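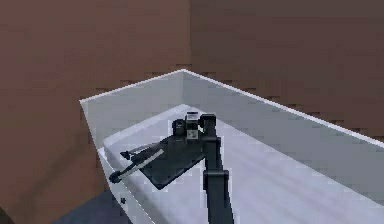
The Palacios Edition

The paper came on the last truck before the snow and it was the wrong paper.

Telmo Urquijo knew by the sound. You lift a corner, let it drop. Good rag paper says something low. This stuff rattled. He stood in the loading door in his socks — why was he in socks, he couldn't have said — and let a second sheet drop, and a third.

"Sign," said the driver.

"It's wrong."

"Sign that it's wrong, then."

So he signed that it was wrong. Truck gone. Eleven bundles on the floor of the shop and the colophon already set, sitting in the galley, tied with string, saying in fourteen-point type that the book was printed on handmade paper from the mill at Vustusum. A colophon shouldn't lie. He'd told every apprentice he ever had. Both of them.

He called the mill. Rang and rang. Then a girl, out of breath.

"Vustusum."

"You sent me the wrong paper."

"We sent you what we had."

"I ordered in January."

"The old man died," she said. "In the spring. Didn't anybody write to you?"

No. Or yes, maybe, there was a pile of mail by the sink he hadn't opened. He looked at it while she talked. She was the niece. She'd kept one vat going. One. The other two cracked. She had bought in some machine-made to fill the orders that couldn't wait, and she'd put a note in, wasn't there a note?

There was a note. Under the string of the second bundle. Sorry, it said. Half price.

"How much of the real is there," he said.

"Of the real? For you?" He heard her put the phone down, walk off, boots on stone, a door. A long time. He ate a cracker. She came back. "Enough for 20 books. If you waste nothing."

The edition was 200.

Sold, too, nearly all. Subscribers in Prakport, subscribers over the water, a library that paid ahead. He'd spent it. On type, on the roof, on the dentist.

The poet lived upstairs from a bakery on the harbor side and hadn't been out since his hip. Palacios. Eighty-eight, deaf on the left, and he had written in his whole life one long poem, six hundred lines when he started and six hundred now, though hardly a line was the same. Tesari, it was called. After a river, or a woman, or a kind of boat, depending on who asked him and what they were wearing.

Telmo went over on foot. Ice on the steps. Smell of bread the whole way up.

"You look terrible," said Palacios. "Sit on this side. Is it done?"

"The paper's wrong."

"What?"

"The PAPER. Is wrong."

"Ah." The old man had a blanket on his knees and on top of the blanket the proofs, and on top of the proofs a pencil. Telmo saw the pencil and felt something go cold behind his ribs.

"You've been marking those."

"A few things."

"You signed off. In the fall. You signed."

"I was wrong in the fall."

Telmo took the proofs. Page one, clean. Page two, clean. Page nine, half of it struck out in a wavering line and something tiny written up the margin, sideways, round the corner and down the other side. Page ten the same. Eleven was gone altogether, just an X.

"It's printed," he said. "The first sixteen pages. On the good paper I had left. They're hanging up."

"Take them down."

"I can't take them — they're printed. That was the last of what I had."

"Then it isn't finished," said Palacios, quite happy, and asked if there was any of the seed bread left downstairs.

There was. Telmo went and got it. What else. He stood in the bakery with flour going up his nose and thought about the subscribers, and the library, and how you might write a letter. Dear friends of the press. Dear patient friends. He'd written that letter once already, two years back, over the flood.

Upstairs the old man ate and Telmo read the margin. He had to turn the sheet to do it, round and round like steering a car.

It was better.

That was the hell of it. The old page nine was fine, everybody loved page nine, it was the one they'd put in the magazine — the ferry, the brother on the ferry, the hat going in the water. Now no hat. No ferry. Just the brother on the dock with his hands at his sides and six lines about the sound the ropes made. Telmo read it twice and had to look out of the window for a bit. Gulls out there. A man hosing down a deck.

"How long have you had this," he said.

"What?"

"How LONG."

"Since I was thirty," said Palacios. "I couldn't put it in while my mother was alive. And then I forgot it was allowed."

Walked home. Dark already. He stood in the shop with the light off. The sheets hung in rows from the ceiling, moving a little. You could just about hear them. Low. That was the right paper, all right, and the wrong poem on it.

And on the floor the wrong paper. And nothing on it.

He put the kettle on. He took a knife and cut the string on the first bundle, and pulled a sheet, and damped it, which you weren't supposed to need to with that kind. Set the new page nine by hand, standing up, coat on. It took till after two. He dropped a whole line on his foot and said a word. Picked it up letter by letter, an e still missing, found the e in his cuff.

Inked. Pulled.

It was alright. It wasn't beautiful. The black sat on top insted of going in, and the margin looked bare as a plate. But he held it to the lamp and read it, the brother, the ropes, and he forgot to look at the paper till he got to the bottom.

Next morning he called the niece.

"Send me the real," he said. "For 20. I'll do the rest on the other."

"It's ugly, the other."

"It's not so ugly."

"My uncle would have burned it."

"Well," said Telmo. "Mine would have sold it as handmade."

She laughed. First time. She had a cough under the laugh and he told her to get out of the vat room, stay warm, and she said somebody had to stand in it.

Then the letters. He did them on the machine, one finger. Dear friend. The book you paid for is not the book you will get. The poem has changed and so has the paper. If you want your money back I will send it, slowly. He looked at slowly. Left it in.

Four wanted their money back. The library wanted a meeting. A woman in Prakport wrote that she'd been waiting so long she had stopped wanting it and would now, she found, quite like to start again. One man just sent a check for the same amount a second time, no note, and Telmo carried it around in his shirt for a week thinking it was a mistake and then put it in the bank. 3,023 in the account after that. He wrote the figure on the wall by the press where he wrote everything.

He took the galleys across one at a time as he set them. Up the steps, the bread smell. He'd made Palacios promise: pages come to you once, you get one night each, then I take away the pencil. The old man promised. He also had a second pencil, in the blanket. They fought about line four hundred and two for most of a week. A comma. Telmo wanted it, Palacios didn't, then they changed sides and neither noticed till the baker's wife came up to say could they please, people were buying cakes.

Page eleven stayed out. Telmo asked once.

"What was wrong with it?"

"Nothing. It was for somebody who liked that kind of thing."

"And?"

"And she's not going to read it now, is she," said Palacios, and turned his good ear to the wall.

Telmo left the page blank. Didn't close it up, didn't renumber. Ten, then white on both sides, then twelve. A binder would call about it, for certain, so he wrote on a slip, LEAVE THIS ALONE, and tucked it in the stack.

The real paper came by bus, wrapped in a bedspread. She had come with it. Shorter than she sounded. She put her hand flat on the press and asked what it weighed and he said he had no idea, it was here when he came, they'd built the wall around it.

"Can I pull one?"

"You'll ruin it."

"It's my paper."

So she pulled one. Too light. He showed her, lean, from the hip, don't use the arm. She pulled another. The bed ran back and she peeled the sheet up by two corners and let it drop an inch, to hear it. He hadn't told her to do that.

Last thing he set was the colophon. He untied the old one, four years old that string, and threw the letters back in the case, v, u, s, t. Then stood there. It took longer than any page. What he had by supper was this.

Two papers were used. One was made by hand at Vustusum by a man and then by his niece. One was not. The words are the same in both. Finished, as far as the printer knows, 30th November.

He locked it up. Proofed it. Put his shoes on, for once, and took it across the harbor to show the old man, who read it with his nose almost on the sheet and his lips going.

"As far as the printer knows," said Palacios. "That's good." And felt around in the blanket.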